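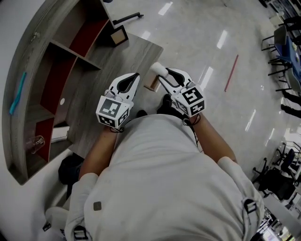
Figure 3. Desk joined to a curved shelving unit, Bekthorpe.

I have a soft spot for furniture that tries to be two things at once, and the desk-and-shelf units were easily my favourite part of the July visits. Our 162 households had every sort of desk you can think of (one was an old door!), but the joined-up kind kept sending me back to my notes. Take the one in Figure 3: the shelving curves, the dividers follow it round, and the desktop comes straight out of it in the same grey wood grain, so it's hard to say where storage stops and work starts. Dark red panels at the back of several cubbies help a bit, I think, as they give the eye somewhere to land.

So how did people use them? Enikő Balogh and I logged 1,833 items over the month, and what surprised us both was how little travelled. Things put in a cubby stayed there, while things left on the desktop crept towards the edge and stopped. We'd expected the shelves to soak up the overflow, as Kun argues for straight units, and I still half believe they would with deeper compartments. We come back to depth in Section 7.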